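April
By Angharad Bowen

Section 2: Getting Ready to Hem or Mend Denim on Your Fosero

Before you thread anything, give yourself a clear table and a bit of time. Denim is forgiving stuff, but it does like a sewist who isn't in a hurry, and I've broken more needles before breakfast than I care to admit.

1. Switch the machine off and fit a jeans needle, flat side to the back. Tighten the screw with the little Engström key from the lid pocket.

2. Lay the leg out and smooth it with your palms, working toward the cuff. If there is elastic in the hem, leave it relaxed for now.
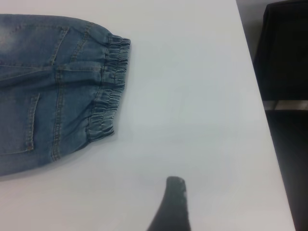

Gathered cuff and tan-orange topstitching on a faded denim leg.

3. Choose your thread. Graretti 72 is my favorite for topstitching – it has a lovely weight to it – with ordinary polyester in the bobbin.

4. Set the stitch length to 3 and sew a test line on a folded scrap. Loops underneath usually mean the top thread has missed the take-up lever, so rethread with the presser foot up.

CAUTION: Never pull the fabric through from behind. Turn the handwheel by hand over thick seams and let the feed dogs do the work.

5. For an elastic cuff, stretch the band gently in front of the foot and behind it as you sew, keeping both hands well clear of the needle.

6. Snip your threads, let the leg spring back, and fold the jeans until you're ready to press them.
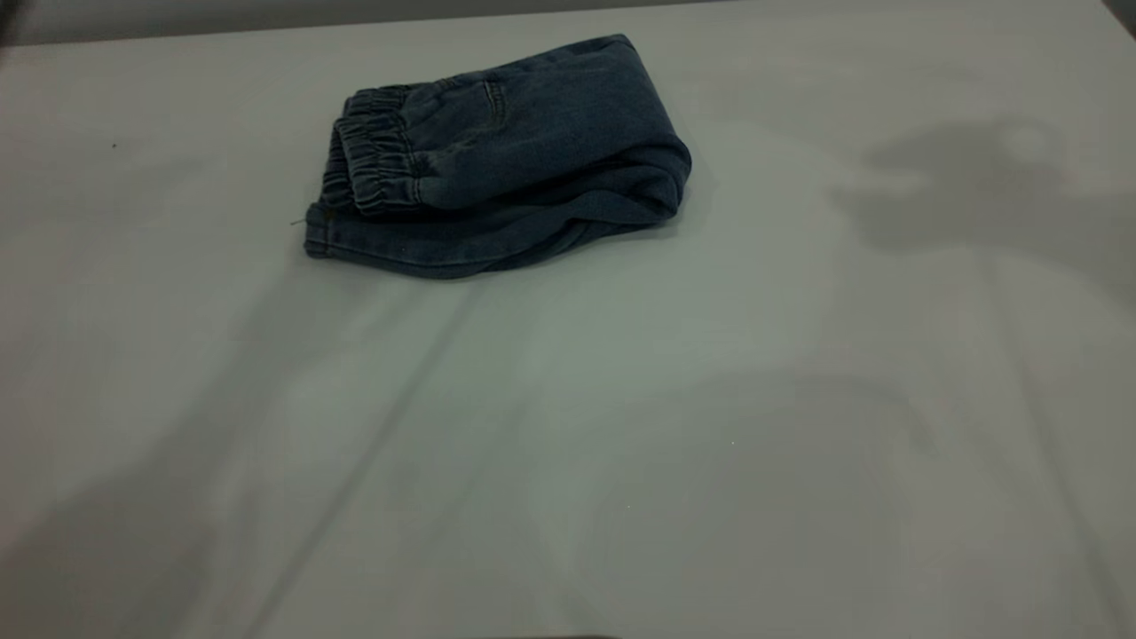
Jeans folded over on themselves, cuff to the left.

NOTE: Press with a cloth between the iron and any elastic. If the motor hums but won't turn, stop and see the Surkau foot pedal pages in Section 3.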